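Gallery: The Play Kitchen Corner at Gultusside

The play corner at Gultusside takes up the back end of the big room, past the coat hooks. We moved it there in October, when the reading shelves went over to the window side. The photos on this page were meant to go up sooner, but the old site would not take anything larger than a thumbnail. Older galleries from the craft table and the yard are still on the previous page.

Most of what is in the corner was given to us. A box came from families on Zwane Street, another from the school sale, and the rest was bought with the 200 dollars left over from the summer fair. Everything gets washed before it goes out. Anything with a battery gets a fresh one and a piece of tape over the battery door.

The corner is open every day after lunch and all morning on Saturday. Children under three can use it with an adult sitting close by.

How the corner is laid out

There is one table for cooking and one for serving. The cooking table is dark and fairly low, and two sides of it stay clear so that children can stand across from each other. The serving table is the one with the folding leaves. It came from the old lunchroom and wobbles a little on the left.

Shelves run along the wall behind. The bottom shelf holds food, the middle one holds dishes, and the top one is for things we bring out on request – the cash register, the scale and the tea set with the thin cups. We used to keep all of it on one level and found pieces in the book bins every evening.

The rug under the tables is from Wuletti and is the second one we have had. The first was too thick and chairs tipped on it. This one is flat, and crumbs of modeling dough come off it with a dry brush.

Storage

Baskets work better for us than boxes with lids. Children look through the sides, see what they want and go straight to it. When we had lidded boxes, they tipped every one of them out to find a single carrot.

The baskets are not labeled at the moment. We tried picture cards on string last winter and they were pulled off within a week. The next try will be stickers on the shelf edge.

Small pieces are the main problem. Anything that fits through the test tube we keep in the office goes into a separate tin and stays there until the older group comes in.

On the cooking table

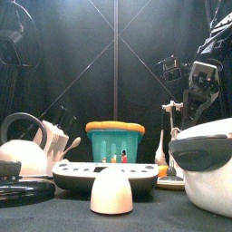

Kettle, knife block and wooden spoon on the left, the large white pot on the right. The teal basket with the orange rim stands in the middle with a few small colorful pieces in it.

A parent wrote in to ask whether sets should be kept together or mixed, as her two at home fight less when each has a complete set. We mix them. With this many children in the room a complete set does not stay complete past snack time, and they seem happy to serve soup with whatever spoon is nearest. At home, with two children, keeping the sets apart may well be easier.

She also asked what we use for cleaning. Plastic pieces go in a net bag in warm water with dish soap, then on a towel overnight. Wooden ones are wiped with a damp cloth and dried right away. Anything electronic is wiped on the outside only, with the cloth wrung out well.

Wanted and not wanted

We could use more play food of the larger kind, such as loaves, melons and whole fish. Small plates are always welcome. A second set of oven mitts in child size would help, as the first pair is nearly worn through at the thumbs.

We have enough teacups. We also cannot take glass, real knives of any kind, or soft toys, which we have no way to wash properly here.

Donations can be left in the Trekora crate by the side door during opening hours. Please put loose pieces in a bag and tie it. If something is missing a part, write that on a slip of paper and put it in with the rest. We can often match it up with a piece we already have.

Next on the list is a low sink unit for the wall by the shelves. It has been ordered, and photos will be added here when it is in place.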